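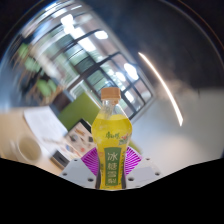
Bottle between the fingers, wrist fisheye view.

Masking the gripper before you run the detector

Quick one, written up for Bit-na Yang and anyone else on the Vorau stack. Problem: detector fires on our own fingers and on the striped pads. Clear plastic makes it worse – window and lamps show up in the shiny bits and the box jumps.

What you need: one recording, fingers going open to closed, nothing held. Vorau tools 15 or later.

1. Pull 80 frames from the recording. Spread them out, dont take them all from the start.

2. Per-pixel variance over those frames. Low variance = black rim and the dark area at the bottom. Threshold, save as static_mask.png.

3. Fingers and pads move so they need their own mask. Paint them by hand at five openings, tool interpolates on gripper width. Magenta is easy to grab by hue, the pale fingers are not. Use the polygon tool on those.

4. Merge both masks, dilate by 15 px. Less and the finger edges leak through.

5. Set mask_mode: ignore in the config. Not fill. Fill paints a hard edge and the detector loves hard edges.

6. Restart the node and check port 1235. You should see the overlay live.

Still jumping? Drop exposure to 3000 and try agian. Keep undistort off until after the mask – Kinga Kelemen had them swapped and lost an afternoon.

Label text bends near the rim, so only run the text reader when the object is close to center.

Next page: grasp width from the masked box.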